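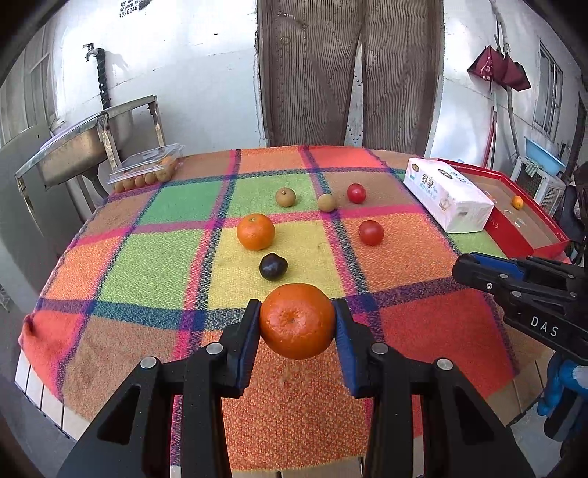 The orange lift, blue pads fitted, second gripper waiting on the right.

How to Compare Finger Pads on a Hand-Held Gripper Without Making Juice

Every set of finger pads is described by its seller as soft, grippy and durable. Fruit is a less forgiving reviewer. The routine below is what we use at Lereva when a new set of pads turns up, and it takes an afternoon if you don't stop to eat the test objects.

What you need

Two hand-held grippers with parallel fingers. A pair lets you leave one set of pads alone as your baseline while you swap the other.
Fruit in several sizes. Mandarins, a plum, a couple of tomatoes and something small and round will cover most of the ways a grasp can go wrong.
A thick blanket with a bit of fuzz. A bare tabletop flatters everybody.
Work gloves, tissues and a notebook.

Step 1. Zero the fingers

Close the gripper on nothing and check that the pads meet evenly from top to bottom. If they touch at the tips first, loosen the pad, reseat it and try again. Kam-wah Ng once logged 46 lifts with a pad on backward and got our best numbers of the month, so please also check that.

Step 2. Start with a mandarin

Set the fingers on either side of the widest part and squeeze until the fruit stops turning. Lift it just clear of the blanket and hold. Don't swing it around. You are testing pads, and your forearm will have its turn later. Write down one of three words: held, slipped, dented. We tried a ten-point scale and spent most of October arguing about sixes.

Step 3. Go smaller, then softer

The little round fruit will squirt out if the pads are too stiff. Tomatoes are the opposite problem: they come up beautifully and then you find the dent. Put each one down and look at the skin before you write "held."

Step 4. Swap and repeat

Do 30 lifts per pad set, in the same fruit order, then change hands with the other gripper. Wipe the pads every 14 lifts or so, and always right after a tomato. Retire any fruit that has gone squashy, or the last pads you test will look like geniuses.

Step 5. Read the notebook

Count the dents before the slips. A slip costs you a second try. A dent costs you a plum. Seema Pathak keeps our running total, which stands at 1222 lifts, and her view is that the thicker pads from Drider win on mandarins and lose on everything smaller. The Ino set is duller and more even. I'd buy the Ino pads and complain about them.

Next page: trimming pads with a craft knife, and which finger to keep out of the way.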